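Undari Ad Copy Set – README

Maintained by Jummai Effiong and Ese Tijani at Sasomano. Last touched 01/10/2020, mostly to fix the spelling of "complimentary", which our clients use in both senses and sometimes in neither.

A set of 600 short print ads, written for small businesses and tagged by tone, length and how badly the headline wants a pun. 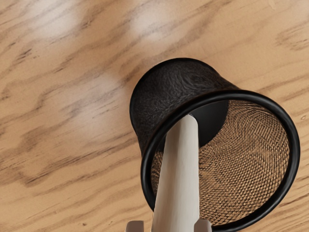
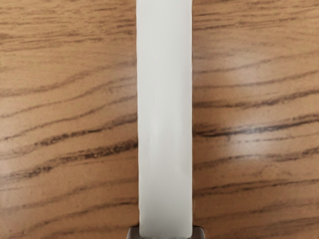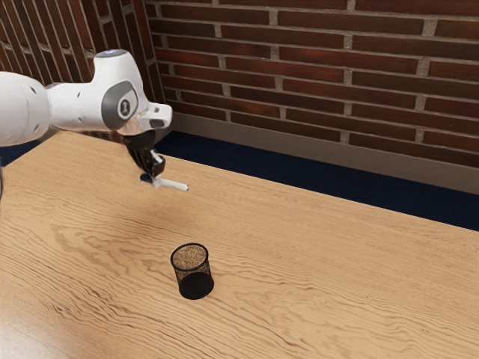 What you get

- ads.csv – one ad per row: headline, body, call to action, tone tag
- revisions.csv – client edits for 80 of the ads, including the one who asked for "more pop" on four drafts running
- tones.txt – the tag list, with definitions we still argue over

How the ads were tagged

Binta Danladi and Oluwaseun Odukoya each tagged every ad without conferring. Where they split, Lowri Landeg picked a winner. The tags "friendly" and "warm" were merged in September after a long meeting that was neither.

Body text is capped at 100 words. Headlines have no cap, and a few writers noticed.

Known problems

- Two clients, Piria and Akande, supplied far more copy than anyone else, so the set leans toward flooring and catering.
- Exclamation points were left as delivered. Brace yourself.
- Version 2 dropped the coupon ads. If your script expects a coupon column, it will fail, loudly.
- Phone numbers are masked. Slogans are not, though some should have been.

Use

Fine for teaching, research and in-house tools. Ask before reprinting an ad whole – the clients still run some of them. Send corrections to Ese, with the row number please.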